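Sterton sheer curtain panel, linen-look white: two months of doubts

Reviewed 2 October 2023

I should say at the start that I don't believe in linen-look anything. Either it is linen, in which case it creases and costs a fortune, or it is polyester with a bumpy thread run through it every so often. The Sterton is sold in a plain sleeve with a leaflet that uses the word "natural" more than I would have dared, and nowhere on it could I find a straight answer about what the cloth is made of. Marks off before it was even up.

What I wanted was simple enough. The window is large, it has dark frames and a marble sill, and it looks out over a lot of flat roofs. In September the light comes off those roofs as much as out of the sky, and by late morning it's hard to read a screen anywhere near the glass. I didn't want blackout lining. I wanted the glare taken down and the view still more or less there.

Does it do that? Partly. The weave is closer than the cheap Carkex voile I had before, which was so thin you could see every ripple doubled where it overlapped. Sterton's panel has a slight texture, and with the sun behind it the upper part goes a soft greyish white all over. That is pleasant. It also makes the whole curtain look bright, so if your complaint is brightness in general you may find you have swapped a glaring window for a glowing one. On an overcast day it does very little except make the room feel a bit more finished.

The leaflet promises "privacy by day". I'd be careful with that. High up and facing rooftops, I have no use for it and can't really test it. After dark with a lamp on, I would assume that anyone who can see the window can see in, as with every sheer I have owned.

Length is my main grumble. The panel is long, and it carries on past the sill and gathers in loose folds at the bottom. Some people like that. Mine collects fluff. There is hemming tape in the pack, 2 strips of it, and it gave up after the second wash. Sew it or leave it alone.

Then there is the question of an opening window, which the makers seem not to have considered. The sash here swings inwards. Any curtain hung close to the glass has to be pulled well clear first, every single time, and a light fabric like this one drifts straight back into the gap if there's a breeze. I tried the Grokmont magnetic tie-back, which slid down, and then an ordinary hook in the wall, which works and was cheaper. If your windows open outwards, ignore this paragraph and be grateful.

Washing: thirty degrees, hung back up damp, and the creases dropped out by evening. I have no complaints there and I did look for some. It hasn't shrunk to speak of. The top hem has started to pucker slightly at one end, and I'm keeping an eye on it.

Against the competition, the Rimkutė panel is a nicer cloth and hangs better, but it costs half as much again and wants ironing. I sent it back. The Carkex is fine for a bathroom.

One more thing, and it applies to any sheer. White fabric next to a sill shows up the dust on the sill. You will be wiping more than you used to.

Would I buy it again? For one window, yes, probably, in a sale. For a whole flat I'd order a single panel and live with it for a fortnight before trusting the photographs on the packet. My score is 66 out of a hundred, and a few of those points are for the washing. 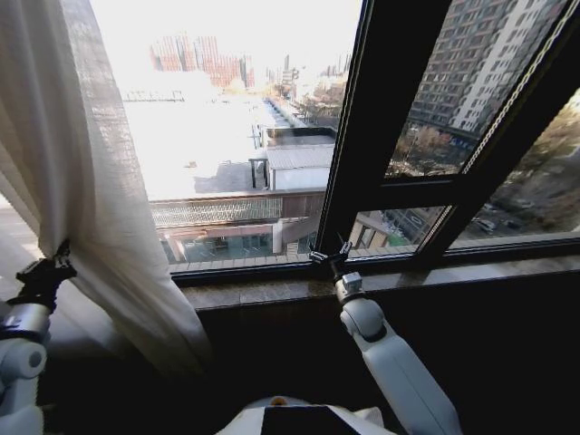
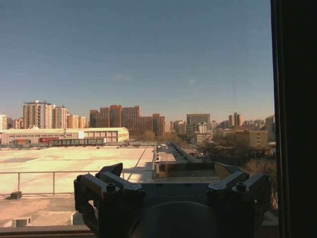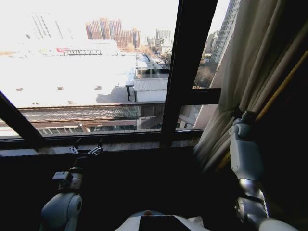

Inese Org
Home and furnishings reviewer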